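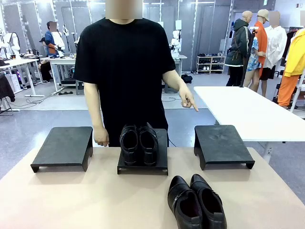 Low black display stands on a light table

Are acrylic risers worth it for a craft fair table, or is it just something sellers tell each other?

Asked by Hywel Price, 1 May 2025

I sell small pottery, mostly mugs and ring dishes. Every booth advice post says I need "height" or people will walk straight past. My table is flat with a cloth on it, and I sold fine last August doing it that way. Now a friend wants me to buy the Zestura riser set, and the listing claims it makes browsers stop longer. Longer than what? Has anyone compared sales with and without? I don't want to hear that it looks more professional. I have 13 feet of table to fill at the next one and I'd sooner put the money into glaze.

3 answers

Lai-ching Ng
Accepted answer

I kept a notebook for one season, so take this for what it is, one seller and a lot of weather. Flat table at half the fairs, risers at the other half. I couldn't find a difference I'd trust. The fair itself mattered far more, and so did where they put me. A corner spot near the food beat everything.

What did help was getting the ring dishes off the cloth. Small flat things disappear when you look down at them from standing height. I used upturned wooden crates and a couple of bricks under the cloth. Mugs were fine where they were. If you do buy stands, get low ones with a wide top. The tall skinny kind wobble every time somebody leans on the table, and with pottery you will find out fast.

Also price tags. Big ones, facing out. I'd fix that before spending a cent on Zestura anything.

millet_and_clay

Risers 100% work, my sales went up over 20 percent when I got mine!! Also moved to a bigger fair that year and started taking cards, but people always comment on the display. You have to spend money to make money.

Comment from Hywel Price: So which of the three was it?

Comment from millet_and_clay: All of them I guess. Still worth it.

Guest 796

Check the weight limit before you buy. The sets I looked at didn't list one, and when I emailed a seller they sent me back the same product page. Stack four mugs on one at home and leave it overnight. Black shows every scratch and bit of dust too, so bring a rag.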